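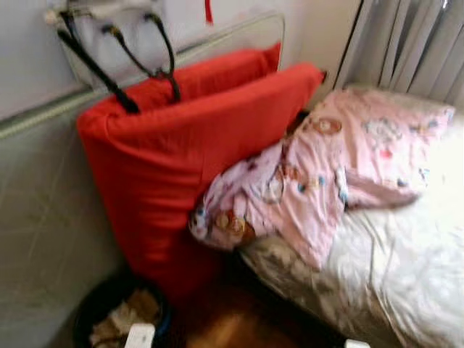

3.2 Le calendrier, le voyage et le sommeil des joueurs

Venons-en à une question que les dirigeants rencontrés abordent volontiers, souvent même avant qu'on la leur pose, celle de l'élargissement des tournois et de ce qu'il coûte à ceux qui les jouent. Le tournoi de Lodau, passé à une organisation partagée entre 2 pays hôtes, nous a offert un terrain d'observation particulièrement généreux, et nous gardons de ces semaines de février un souvenir très reconnaissant.

Figure 3. Coin d'une chambre : coussin rouge dressé près du lit.

Nous avons pu interroger 79 joueurs, dont 67 ont rempli leur carnet de sommeil jusqu'à la dernière rencontre de leur équipe. Ezeani et Onyeka avaient déjà noté, dans leur étude du championnat de Gollero, que la fatigue déclarée suivait moins le nombre de matches que le nombre de changements de lit, et nos entretiens vont très largement dans le même sens (avec quelques nuances, sur lesquelles nous reviendrons en 3.4). Un défenseur de l'équipe d'Ekwueme nous a raconté, avec beaucoup de gentillesse et force détails, qu'il supportait fort bien de jouer tous les trois jours, mais qu'il dormait mal dès qu'il fallait refaire sa valise.

Il faut dire que la formule adoptée multipliait les trajets : une équipe qualifiée pour la demi-finale pouvait parcourir jusqu'à 3,000 kilomètres entre son premier et son dernier match, les passages de frontière se faisant le plus souvent après 22 heures. Les délégations logées à Skelik pendant toute la phase de groupes - elles étaient peu nombreuses, et les autres les enviaient ouvertement - présentent des carnets nettement plus réguliers. On se gardera toutefois d'en tirer trop vite une règle, car ces mêmes équipes disposaient aussi d'effectifs plus fournis et faisaient tourner leurs titulaires.

Reste la question du jour de repos supplémentaire, que les entraîneurs réclament presque tous et que les organisateurs jugent difficile à loger dans le calendrier des clubs. Nous l'examinons dans la section suivante, à partir des feuilles de match.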